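3.2 거실 가구의 구성과 사용 시간

조사 대상은 브로몽(Brommont) 지구와 이투라(Iturra) 지구의 임대주택에 거주하는 18가구이다. 두 지구는 준공 시기와 평면 유형이 비슷하지만 입주 당시 제공된 가구의 범위가 다르다. 브로몽 지구는 붙박이 수납만 제공하였고, 이투라 지구는 식탁과 소파를 포함한 기본 가구를 제공하였다. 거주자는 3주 동안 거실에서 한 활동과 그 활동이 이루어진 자리를 일지에 기록하였다. 외출과 수면 시간은 분석에서 제외하였다.

기록된 활동은 식사, 작업, 휴식, 돌봄의 네 범주로 나누었다. 범주 구분은 Nowicki의 분류를 따르되, 원 분류에서 별도로 다룬 '접객'은 빈도가 낮아 휴식에 포함하였다. 한 자리에서 두 가지 활동이 동시에 기록된 경우에는 먼저 적힌 활동을 기준으로 삼았다.

식탁은 두 지구 모두에서 식사보다 작업에 더 오래 쓰였다. 특히 학령기 자녀가 있는 가구에서는 저녁 식사를 마친 뒤 식탁이 다시 숙제와 서류 정리에 쓰이는 경우가 많았다. 면담에서 거주자들은 식탁의 크기보다 상판을 치우는 데 드는 수고를 자주 언급하였다. 상판이 넓으면 물건을 한쪽으로 밀어 두고 식사할 수 있으나, 이렇게 밀려난 물건이 며칠씩 남아 있다는 응답도 있었다.

그림 3. 물건이 놓이지 않은 목재 상판과 밝은색 바닥(컴퓨터 렌더링)
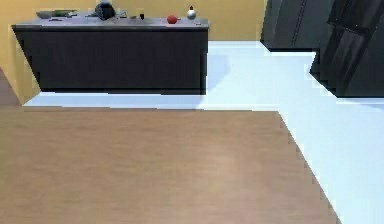
3.2.1 좌식 생활과 소파

소파의 사용 방식은 지구보다 가구주의 연령에 따라 차이가 컸다. 고령 가구에서는 소파에 앉기보다 소파 앞 바닥에 앉아 등을 기대는 자세가 자주 기록되었다. 이 자세는 난방을 시작하는 시기에 늘었고, 3월 이후의 일지에서는 줄어들었다. Eze는 바닥난방 주택에서 소파가 등받이의 역할을 겸한다고 보았는데, 본 조사의 기록도 이 해석과 어긋나지 않는다.

소파의 배치는 대체로 벽면의 길이와 콘센트 위치에 따라 정해졌다. 긴 벽에 등받이를 붙인 가구가 가장 많았고, 창을 등지게 놓은 가구는 환기할 때의 불편을 이유로 들었다. 입주 후 소파의 위치를 바꾼 가구는 4가구였으며, 이 가운데 3가구가 이투라 지구에 속하였다. 제공된 소파의 폭이 벽의 길이에 맞지 않아 발코니 문을 일부 가린 것이 주된 사유였다.

직물의 색상에 대한 응답은 일관되지 않았다. 어두운 색을 선호한 거주자는 얼룩 관리를, 밝은 색을 선호한 거주자는 실내의 밝기를 근거로 들었다. 반려동물이 있는 가구에서는 색상보다 직물의 짜임과 커버의 분리 여부를 중요하게 보았다.

그림 4. 왼쪽 벽에 붙여 배치한 짙은 회색 패브릭 소파(컴퓨터 렌더링)
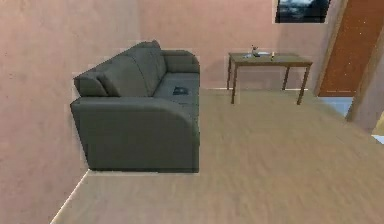

3.3 수납 공간의 부족과 거실의 점유

거실에 놓인 물건의 상당 부분은 본래 다른 공간에 보관하려던 것이었다. 계절 가전과 유아용품이 대표적이며, 현관 수납이 얕은 브로몽 지구에서 이러한 경향이 뚜렷하였다. 일부 가구는 소파와 벽 사이에 여유를 두고 접이식 건조대를 세워 두었다. 이 경우 통행 폭이 좁아졌지만, 거주자는 이를 배치의 문제로 인식하지 않고 수납의 문제로 설명하였다. 공용 창고를 이용하는 가구는 적었으며, 승강기에서 창고까지의 거리와 야간 조명이 이용을 꺼리는 이유로 제시되었다.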